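Dish towel

A dish towel (also tea towel, kitchen towel, or in my family just "the rag") is a flat piece of cloth for drying plates, glasses and hands. I've kept this entry on the Skoltora household wiki for a while now, so forgive me if I get carried away — I really like dish towels!

Fabric. Most are cotton or linen, or a mix of the two. Linen leaves less fluff on glasses and gets softer the more you wash it. Cotton is cheaper and soaks up more on the first day, once you've washed out whatever the store put in it. Terry towels are thirsty too, but I find them too bulky to fold well.

Patterns. Stripes and checks are the old standards. A thin colored grid on white is my favorite, mostly for selfish reasons: the lines show you where straight is, so you can line up your edges without fussing. Lenni Laaksonen, who started this entry, prefers plain white and we have agreed to leave it there.

Washing. Hot water, no fabric softener (it coats the fibers and the towel just pushes water around). I own 20 and wash them on Monday, which is probably too many towels and not enough Mondays.

Folding. Take the towel by two opposite edges, lift it a little off the table and pull gently so the wrinkles drop out. Lay it down, smooth it from the middle, fold in half, then in thirds. A small towel sags when you hold it like this, and that's fine — it flattens when it lands. For drawers I fold once more so they stand up in a row.
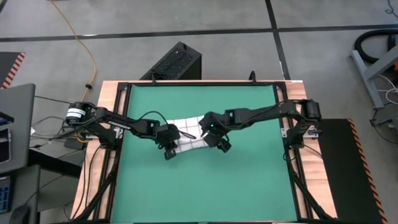 A small white towel with a thin red grid, held up between two grippers over a green mat.

Storage. Drawer, shelf or hook. I hang the one in use by the sink and keep the rest dry and dark.

See also: Dishcloth, Napkin, Oven mitt, Ironing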